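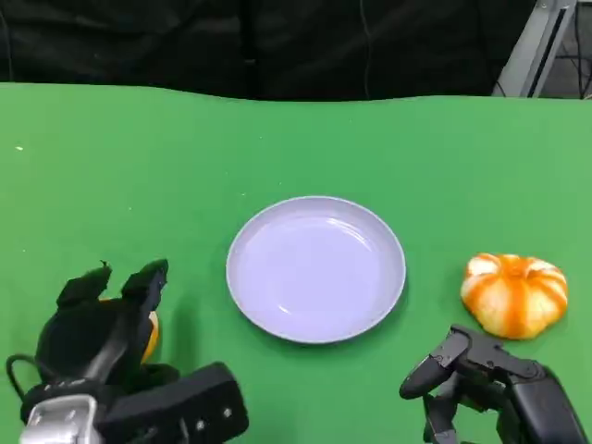 双腕ハンド練習セット「Mokis」 学校・部活動向け

Mokisは、ロボット部や実習授業で双腕の遠隔操作と動作学習を行うための机上セットです。左右2台のアームとハンド、頭部カメラ、緑の作業マット、黒の背景幕を一式でお届けします。写真は基本課題「皿にのせる」の作業中のもので、左手が黄橙色の物をつかみ、右手は開いています。皿にはまだ何ものっていません。右側の縞模様のかぼちゃも同じ課題で使います。

製造・販売:Vavar
対象:高校、高専、大学の授業および部活動
使用人数:1セットにつき2名から

セット内容
・アーム 左右各1
・ハンド 左右各1(黒)
・頭部カメラ 1
・操作用グローブ 左右各1
・制御用パソコン(ソフトウェア「Mamani」導入済み)
・作業マット(緑)
・背景幕(黒)、幕用フレーム
・課題用小物 17点
・指導者用手引き、生徒用課題シート

課題用小物について
皿、野菜や果物の模型、飾りかぼちゃなど、形と大きさの違うものを組み合わせています。かぼちゃのように溝のある形は、指を当てる向きで持ちやすさが変わります。最初の授業では表面のなめらかなものから始め、溝や角のあるものは2回目以降に回してください。小物は単品でも追加注文できます。学校で用意したものを使う場合は、ハンドの開き幅に収まる大きさを選んでください。

付属の課題
課題1 片手でつかみ、元の場所に戻す
課題2 片手でつかみ、皿にのせる
課題3 左右の手で別々のものをつかみ、順に皿にのせる
課題4 右手から左手へ持ち替える
課題5 皿を片手で押さえ、もう片方の手でのせる
自由課題 班で決めた配置と手順で行う

課題シートには、開始時の配置図、手順、記録欄があります。操作担当と記録担当は1回ごとに交代します。失敗した回も記録から消さず、落とした位置と、そのときの手の向きを書き残してください。

Mamaniの機能
カメラ映像と左右の関節角度を同時に記録し、1回の試行を1つのファイルとして保存します。試行ごとに「成功」「失敗」「やり直し」の印を付けられます。記録した動作の再生、速度の変更、班ごとの一覧表示に対応しています。動作学習の実習では、1つの課題につき80回分の記録を標準としています。学習の設定画面は日本語です。記録は校内のパソコンに保存され、外部への送信は行いません。

設置
・水平で、がたつきのない机をお使いください。
・マットは波打ちをのばしてから敷き、手前の端を机の縁にそろえます。
・マットの上の糸くずやごみは、記録を始める前に取り除きます。
・ケーブルはアームの可動範囲に入らないよう、フレーム側にまとめます。
・窓からの光が強い教室では、カーテンを閉めて明るさをそろえます。
・設置後、Mamaniの「原点合わせ」を左右の順に実行します。

安全上の注意
動作中はマットの上に手を入れないでください。小物を置き直すときは操作を一時停止し、画面の表示が「停止」に変わったことを確認します。非常停止ボタンは記録担当の手元に置きます。長い髪や名札のひもは、作業前にまとめてください。指の関節部には注油しないでください。

競技会での使用
学生競技会「Atodano」の机上部門に、標準構成のまま出場できます。指先カバーの自作と交換は認められていますが、ハンド本体の改造は認められていません。同部門の小物配置に合わせた練習用シートを、購入校に無償で配布しています。

保証と修理
保証期間はお届けから2年です。指先カバー、マット、課題用小物は消耗品のため対象外となります。修理の際はハンドを手首の金属部から外し、付属の箱に入れてお送りください。修理期間中の貸出機もあります。

ご注文・見学
価格は構成によって異なるため、学校名、使用人数、設置場所の机の寸法を添えて見積もりをご依頼ください。4月の授業開始に合わせた納品をご希望の場合は、備考欄にその旨をご記入ください。実機の見学と操作体験は毎週金曜日の午後に受け付けています。予約制です。

関連商品
・指先カバー 交換用
・課題用小物 追加セット
・作業マット(緑) 単品
・背景幕(黒) 単品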